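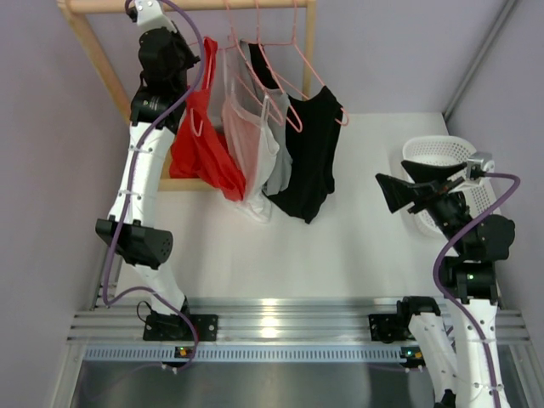
Vest tops with narrow straps keep sliding off the hangers on a small tabletop rail. The rail is a light wooden one with a round bar, and the hangers are pink ones with rounded ends. I keep a red, a white, a light grey and a black top on it, each on its own pink hanger, and the straps slip whenever the rail is knocked. The longer hems also reach down to the table. Is there a way of hanging them that holds, or should I fold the lot?

Posted by Lurker

**Chanida Yimyam**

The shoulder slope is the cause. A strap 2 cm wide has very little contact with smooth plastic, and it will creep towards the end under the weight of the garment. Wind a small rubber band round each arm, just inside the point where the strap sits. Silicone grips do the same job and leave no marks on pale cotton. Space the hangers so that the tops don't push against each other.
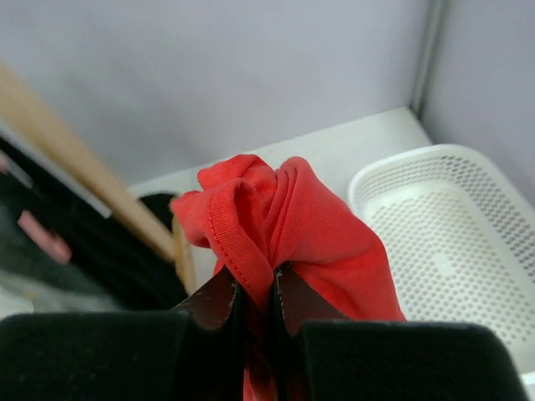
Can a ribbed or knitted vest be hung by one strap to save space?

It will stretch at that strap - fold it over the bar of a trouser hanger, or put it in a drawer.

As for hems, a top that touches the table will crease along the bottom. Fold those in half lengthways, then in thirds from the hem up. Mine stand on edge in a shoebox. I have 20 in there and can see all of them.

**Çınar**

Just buy velvet hangers. Problem gone.

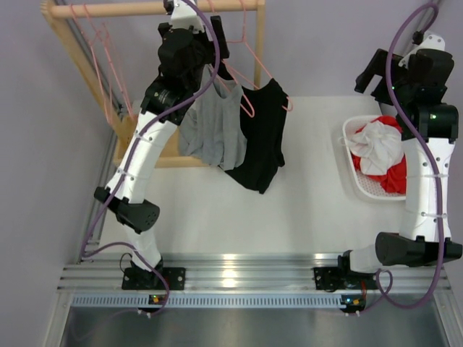
**Filed under: Clothes storage > Rails and hangers**

**Pirnska**

Velvet works but it sheds on black fabric for the first few weeks, so brush the hangers before use. I would also move spare hangers to one end of the rod, hooks together, and keep the tops in use at the other. A grey top and a black one side by side will overlap slightly, and that does no harm.

Check the height before buying anything. A long vest on a hanger needs 80 cm from rod to surface to hang clear. Mine measures 71 and only the short ones fit.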